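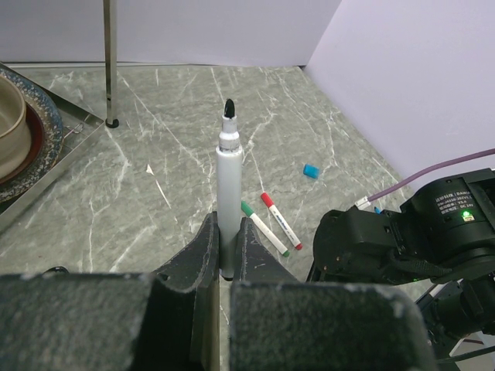

Figure 1. Marker, uncapped.

Do Notes Work? Written Requests in Two Shared Kitchens
Project report, Social Research Methods
Submitted 09/02/2022

Background

Every shared kitchen has a literature. In Hellis House it runs from the short and angry ("MILK. WHO.") to the long and legal, and most of it is taped to the refrigerator. Our group lived under this literature for a year before it struck us that we had a required project due and a subject that didn't involve leaving the building.

We wanted to know whether a written note changes what people do in a kitchen they share, and whether the wording matters. The published work we found was mostly on towels in hotels and litter in parks. Hotel guests, as far as we can tell, are better people than we are.

Method

We used two kitchens, one in Hellis House and one in Lennox House, through the month of July. Both serve summer residents on a single hallway. The study ran for 4 weeks. Week one had no notes at all, which meant taking down the existing ones, and this caused more complaints than anything else we did. Week two had a polite note over the sink. Week three had a blunt note. In week four the blunt note stayed up but we added a small drawing of a sad sponge.
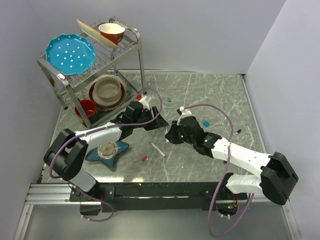 Each evening at the same hour one of us went in and recorded whether the sink was clear, partly full or full. We dropped a fourth category, "structural," after an argument over what it meant. We also put a paper survey under doors and got 60 back, a few of them with food on them.

The notes were printed in the same type size and hung at the same height. The Lennox note fell down twice in the polite week. We put it back up each time and have not tried to correct for it.

Results

The polite note did nothing in Hellis and close to nothing in Lennox. The blunt note did better for the first few evenings and then faded, so that by the end of the week the sinks looked much like they had with bare walls. The sad sponge was the surprise. Lennox had a clear sink on most evenings that week. Hellis did not, but someone gave the sponge a mustache, so we know it was read.

On the survey, most people said they always washed up right after eating. We have the sink records and would like to leave it at that.
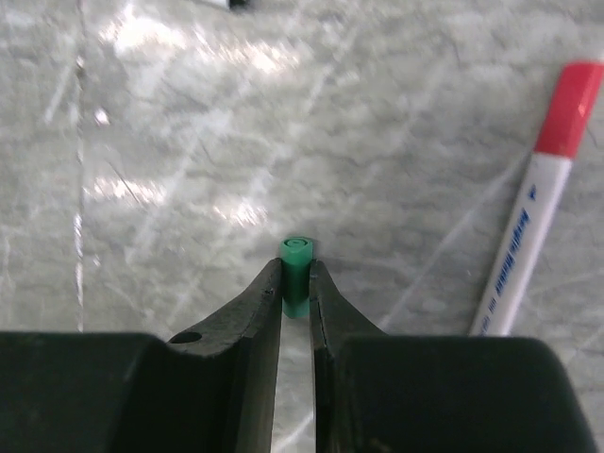
Several people wrote that they stopped seeing a note after a day or 2, and a few said a blunt note made them want to leave a fork out on purpose. One asked if we were the ones who had stolen the old notes.

Problems with the study

Residents in Lennox knew one of us and probably guessed. The weeks were not equal either: the middle of July had the Tusgate street fair, when people ate out, and a clear sink in a kitchen no one cooked in proves very little. We also never swapped the order of the notes, so we can't separate the drawing from the plain fact that it came last.

What we would do next

Run it again in the fall with full hallways, start half the kitchens on the blunt note, and leave a control kitchen alone for the whole time. Sokberg House has offered, on the condition that we return its fridge notes in the original order.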